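Hockey universitaire : Drisa et Janthorpe se retrouvent pour la 163e édition de leur derby
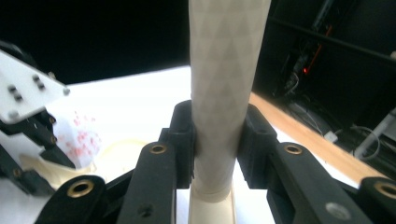

Service des sports universitaires – Section hockey sur gazon

La section hockey sur gazon de l'université de Drisa reçoit celle de Janthorpe en décembre, sur le terrain synthétique du complexe Baert. Il s'agit de la 163e confrontation officielle entre les deux établissements, toutes compétitions confondues. Le coup d'envoi du match féminin est fixé à 14 h 30. La rencontre masculine suivra à 16 h 45.

Le décompte retenu est celui du registre commun, tenu à jour par les deux services des sports. Il intègre les matchs de championnat, les rencontres de coupe et les matchs de barrage, chez les femmes comme chez les hommes. Les matchs amicaux et les tournois en salle en sont exclus. Le match féminin portera le numéro 163 ; le match masculin, programmé hors championnat cette saison, ne sera pas inscrit au registre.

Situation au classement

Drisa aborde la rencontre à la troisième place de la poule, avec trois points de retard sur Janthorpe, deuxième. Une victoire dans le temps réglementaire permettrait à l'équipe locale de revenir à égalité de points. Le règlement de la poule prévoit alors un départage selon le nombre de victoires, puis selon la différence de buts générale. Sur ce second critère, Janthorpe conserve une avance de quatre buts.

En cas d'égalité à l'issue des quatre quarts-temps, chaque équipe marque un point et une séance de shoot-out attribue un point supplémentaire au vainqueur. La séance comporte cinq tentatives par équipe, de huit secondes chacune, au départ de la ligne des 23 mètres.

Effectif et composition

Femke Hoekstra, entraîneuse de la section, a retenu seize joueuses de champ et deux gardiennes. Elle devrait reconduire le dispositif utilisé depuis la reprise, avec quatre défenseures en ligne et une milieu récupératrice placée devant elles.

« Janthorpe presse haut sur les remises en jeu côté droit. Nous avons travaillé les sorties de balle par l'axe et les transmissions renversées derrière la première ligne », indique-t-elle. « Le point à corriger reste le petit corner. Nous en obtenons suffisamment, mais le bloqueur reçoit trop souvent un ballon qui rebondit, et le tir part avec un temps de retard. »

Les statistiques internes confirment ce diagnostic : sur les huit derniers petits corners obtenus à domicile, un seul a été converti. Deux variantes supplémentaires ont été intégrées à la préparation, l'une avec déviation au second poteau, l'autre avec remise vers l'injectrice.

La capitaine, Rianne Van Hecke, reprend sa place dans l'axe après une suspension d'un match consécutive à un cumul de cartons. Elle avait disputé l'intégralité du match aller, perdu 3-2 à Janthorpe sur un stroke transformé dans le dernier quart-temps. Elle reste la première tireuse désignée sur petit corner.

Côté visiteur, la liste définitive n'a pas été communiquée. Le club a signalé l'indisponibilité de sa gardienne titulaire, touchée au genou à l'entraînement. Sa remplaçante compte deux titularisations cette saison.

Terrain et conditions de jeu

Le terrain du complexe Baert est un revêtement à base d'eau. L'arrosage sera effectué avant l'échauffement, puis à la mi-temps de chaque rencontre si le vent l'exige. En cas de gel persistant à 11 heures, les arbitres procéderont à une inspection conjointe avec les deux encadrements. Un report éventuel serait annoncé sur le site du service des sports avant midi.

L'éclairage sera mis en service dès le début du second match. Les équipes disposeront chacune de trente minutes d'échauffement sur leur moitié de terrain.

Trophée Tasell

Le vainqueur du match féminin recevra le trophée Tasell, remis en jeu à chaque confrontation de championnat entre les deux universités. Il est actuellement détenu par Janthorpe. En cas de match nul, le résultat du shoot-out n'est pas pris en compte pour son attribution et le détenteur le conserve.

Informations pratiques

L'accès au terrain se fait par l'entrée nord, ouverte à partir de 13 h 45. L'entrée est gratuite pour les étudiants et le personnel sur présentation de la carte universitaire. Elle est fixée à 4 euros pour le public extérieur, billet valable pour les deux rencontres. Le parking situé derrière la tribune est réservé au car de l'équipe visiteuse et aux officiels.

Les feuilles de match seront mises en ligne dans la soirée, après validation par les arbitres.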